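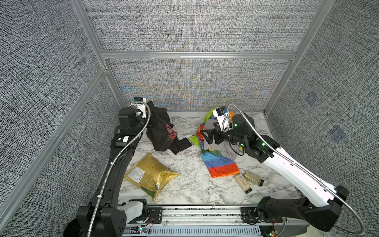
Evaluation of the Haduveo two-arm workcell kit

Farzad Jalali
Department of Engineering, Vilemgate
Individual project report, submitted September

1. Introduction

The Haduveo kit is sold as a small two-arm workcell for teaching and light research. It is supplied in parts by Drurkton and runs on the Daza control software, which is licensed separately. The purpose of this project was to build one cell from the delivered parts, bring it to a working state, and judge whether it could replace the single-arm benches now used in the second-year handling laboratory. The supplier's leaflet describes the cell as suited to "everyday objects", and the test set was chosen with that claim in mind: garments and other cloth, foil packaging, and small glass jars with dark caps. Rigid blocks were left out, as the existing benches already handle them well.

The report covers assembly, cabling, camera performance, software and the handling trials, in that order. Price is dealt with only briefly, because the department buys under a framework and the list price does not apply.

2. Contents of the kit

The cell is delivered as a frame, a set of wall panels, a tabletop, two arms with parallel grippers, two wrist cameras, and the electronics needed to drive them. The frame is aluminium extrusion and bolts together with ordinary corner fixings. The arms attach to a rail along the front edge of the table, each on its own bracket, and can be moved sideways once the bracket bolts are slackened.

The two arms have different housings. According to the supplier, the reach and joint limits are the same for both, and the Daza software treats them as one type. This was checked by running the same joint test on each arm. The results agreed to within the repeatability stated in the manual, so the difference was ignored for the rest of the project.

The stated payload is up to 500 g per arm, measured with the gripper and camera fitted. None of the test objects came close to this.

The manual is 165 pages long. The mechanical chapters are clear and complete. The electrical chapter refers to an earlier version of the power board and its connector drawing is wrong in one place, where the order of the supply and signal leads is reversed. Drurkton confirmed the error by email and sent a corrected page the next morning.

3. Assembly

The frame was built first and squared on the floor before being lifted to the bench. This order is recommended. The panels slide into the extrusion slots and cannot be fitted after the top members are tightened. The manual gives the correct sequence but places the warning after the step it applies to.

The mid-height rail across the back was more useful than expected. It stiffens the rear of the enclosure and allows the lower panel to be removed without disturbing the upper one, which made it possible to reach the far side of the table when a cloth was dropped behind the working area.

Fitting the arms took most of one afternoon. Each bracket has 5 fixing positions. The outermost gave the best clearance between elbows, at some cost in reach towards the opposite rear corner. For cloth work this was accepted, because both grippers spend most of their time near the middle of the table.

4. Cabling

The cable run along each arm is protected by flexible metal conduit. It is strong and gives good protection at the elbow, where the benches currently in use have suffered repeated wear. It is also stiff. At the wrist the conduit has to be left in an open loop so that the last joint can turn freely, and the loop adds to the space the gripper needs when it reaches down beside a tall object.

On the left arm the conduit is held with cable ties. These are adequate for a fixed programme but slip slowly under repeated motion. After the longer trials the lower ties had to be pulled back to their marks. A clamp at each link would be a better answer, and a printed part would do if the supplier does not offer one.

The slotted tray under the front rail keeps the wiring out of the way and can be reached without tools. The circuit boards at the front of the cell are left uncovered. For a research group this is convenient, as the status lights can be read at a glance. For a second-year class it is a fault, and a clear cover should be fitted before the cell is used for teaching.

5. Cameras and background

Each gripper carries a camera module on top. The position gives a good view of the fingertips at the approach stage but a poor one once a cloth has been gripped and lifted, when the fabric hides most of the view. The Daza software allows a further camera to be fixed beside or above the workspace, and for cloth handling this should be treated as necessary.

The grey woven wall panels were chosen by the supplier to cut reflections, and in this they succeed. Their fine texture does have a side effect. With the fixed camera, the lower back panel can show a faint rainbow pattern caused by the weave falling close to the pixel spacing. The pattern moves when the camera is refocused. It did not affect detection of bright objects, but it raised the number of false edges found when the software searched for grey cloth. A slight defocus removed most of them. A plain matt panel would be worth trying.

The marble-patterned tabletop is harder to defend. The pattern is irregular and pale, and glass jars with pale contents stand out from it less clearly than they would from an even dark surface. The dark caps were detected far more reliably than the bodies of the jars, and the final jar routine used the cap alone to find the axis of the jar.

6. Software

Daza provides a teach mode, a playback mode and a scripting interface. Teach mode is the strongest part of the product. Motions can be recorded on both arms at once, trimmed, and joined together, and a new user can produce a simple two-arm motion within one laboratory session.

Playback is reliable for rigid objects that are returned to the same place. It is of limited use for cloth, where the starting shape differs each time. The scripting interface is needed for that work. Its functions are sensibly named but error messages are poor. A lost camera, a joint limit and a failed grip all return the same general fault, and the cause must be found in the log.

Collision checking between the two arms is included and worked correctly in every deliberate test. It takes no account of the conduit loops. Two contacts between conduit and frame occurred during setting up, neither with damage. The loops were afterwards added to the arm model as simple cylinders, which slowed planning slightly and prevented further contacts.

7. Handling trials

The main trial was a sorting task in which cloth items were to be moved to one side of the table and packaged goods to the other, from a mixed starting layout. The task was run 49 times with the settings unchanged. Runs were judged complete when all items lay on the correct side, with no requirement on folding or orientation.

The clearest result was the difference between cloth types. A single bunched garment gave little trouble. Heaped fabric, where one cloth lay partly beneath another, was the main source of failure: the gripper closed on both layers and carried them together. Since both belonged on the same side this still counted as success under the rule above, but it would not in a task that required the items to be separated. Printed and multicoloured cloth was also prone to being divided into several objects by the vision routine, each band of colour being taken as a separate item. Grouping regions by height removed the fault.

The foil pouch was gripped well when approached across its short side. Approached along its length, the foil buckled and the fingers slid off. The jars could be lifted in any orientation provided the approach was slow. When two jars lay close together, the outer width of the gripper fingers was the limit, and the routine had to push one jar aside before lifting the other.

8. Suitability for teaching

The cell meets the mechanical needs of the handling laboratory and goes well beyond the present benches in scope. Teach mode would suit the existing exercise sheet with small changes. The points against purchase are the uncovered electronics, the error in the electrical chapter, and the general fault message, which would take up much of a demonstrator's time with a full class.

Purchase of one cell is recommended for final-year projects, with a cover over the boards, link clamps on the conduit and a plain dark table surface. Purchase for the second-year class should wait until Drurkton has issued the revised manual and the next release of Daza has been tested.

9. Further work

The sorting task should be repeated with a rule that requires separate cloths to be placed singly. The effect of finger width on closely placed objects could be studied with the narrow finger set, which was not available in time for this report. The scripts, the modified arm model and the trial logs are held on the department's project drive.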